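Ticket: second gripper for the sorting table, budget question
Opened by: Kamol Phromma
Handled by: Uthai Rattanakul, purchasing
Status: waiting for quote

We have 2,000 left in the equipment line and I would like to spend it before August closes. My request was one Orer gripper plus a spare cable set. Federo answered that the cable set is not sold separately any more, so the price must be checked again.

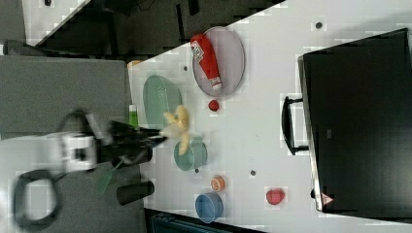

Page last changed: Sunday, 16:40

Kamol: The work now is toy food, plates and bowls on the white table. The banana is the piece we use most for grip tests. For this work I don't need more force. I need fingers we can replace ourselves, and a cable that is long enough for the wrist to turn.

Uthai: I asked Thammasiri for the same items. They offer three sets of fingers with the gripper, but delivery is four weeks. Federo can deliver in two, with one set only. Please tell me which is more important – the date or the spares.

Kamol: The spares. Please also ask if the Grarero mounting plate is included. Last time it was a separate line on the invoice and we had to move money from another budget.
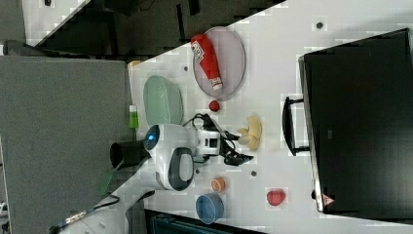
Can we split the order over two budget periods?
Only if the supplier sends two invoices. Thammasiri has agreed to this before, but they want one signed order for the full amount first.

Uthai: I have sent the question about the mounting plate. The ticket stays open until they reply.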